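# Does grip-width labeling help? A second look at our own result

Course project report, 1 June 2024
Samina Kakakhel and Rommel Tagle

## What we set out to test

Our proposal made a simple claim. If you record people doing small tabletop chores with a hand-held gripper, and you store how wide the jaws are open at every moment, a policy trained on those recordings should learn to pick up soft things better than one trained on video and hand motion alone. We called the version with jaw width Tristano and the version without it Salazar. Everything else was meant to be the same.

We got the result we wanted. This report is mostly about why we no longer believe it as much as we did when we first saw the chart.

## Data

The full set is 2000 short recordings, all made by the two of us in homes we had access to. Each one covers a single chore: move an item, put it in something, clear a spot on the table. We used ordinary clutter and did not tidy up first. The clutter was Samina's idea, and Rommel argued against it for most of a week. His worry was that with so much going on in each recording we would never know what the policy was paying attention to. We think now that he had a point.

Objects were sorted by hand into "rigid" and "soft." The sorting was done after recording, by whoever was free, with no written rule. A half-full bag of rice was called soft by one of us and rigid by the other. We found this while checking labels for the appendix and fixed the ones we caught. There are surely more.

## Training

Both versions used the same small network and the same number of training steps. We did not tune either one much. Salazar was trained first, on the shared lab machine, and Tristano was trained after we had fixed a bug in how the recordings were cut into pieces. We meant to go back and retrain Salazar with the fix. We ran out of machine time.

That sentence probably should have been in our midterm slides. It wasn't.

## The number

On soft objects, Tristano reached 87 percent success in our test. Salazar did worse, and in the first draft of this report we printed both scores side by side with a bar chart. We have taken the chart out. The two bars came from training runs that differed in more than the one thing we claimed to be testing, so putting them next to each other says more than we know.

The 87 percent has problems of its own:

- Success was judged by the two of us, and we knew which version was running.
- A grasp counted if the item left the table. It did not have to arrive anywhere.
- We restarted a trial if the arm "started badly," and we did not write down how often.

The last item bothers us the most. A bad start can be bad luck with the setup, or it can be the policy failing early. We treated it as the first kind every time.

## Does jaw width carry the information we said it did?

Our argument was that a soft item gives way under the pads, so the jaw width keeps changing after contact, and the policy can learn from that. It sounds right. We went back to the recordings to see if it holds.

Sometimes it does. With stuffed or padded items the width curve often has a slow tail after the first touch. But thin items barely show one, and a tail can also come from the person easing off the grip for reasons that have nothing to do with the item. Once a gathered pouch is between the pads, the picture alone gives away a good deal about what kind of thing is being held.
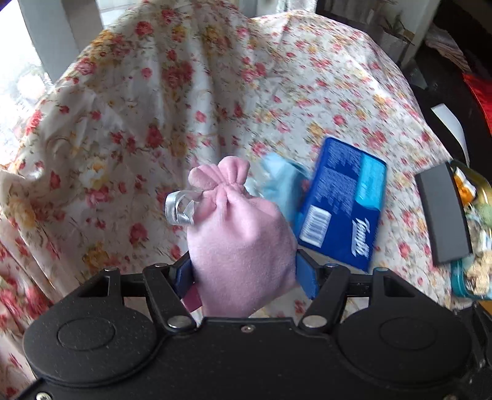 If the camera already shows that an item is plump and made of cloth, then jaw width may be adding very little, and the gain we saw could come from the fixed cutting step. We can't separate the two with what we have. A fair test would hide the pads from the camera, or mix up the width values between recordings and see if the score drops. The second is cheap and we should have done it in week 2.

## What we would still stand behind

Recording jaw width did no harm that we could find. It costs almost nothing to store. Beyond that, we would not tell another group to expect a gain from it.

## Next steps

We have asked for machine time in September to retrain Salazar on the corrected cuts. Trials will be judged by someone outside the project from video with the version name removed, and restarts will be logged as failures unless the arm has not moved yet. The soft and rigid labels will be redone from a written rule before any training starts.

If the gap closes, we will report that and withdraw the claim from our midterm slides.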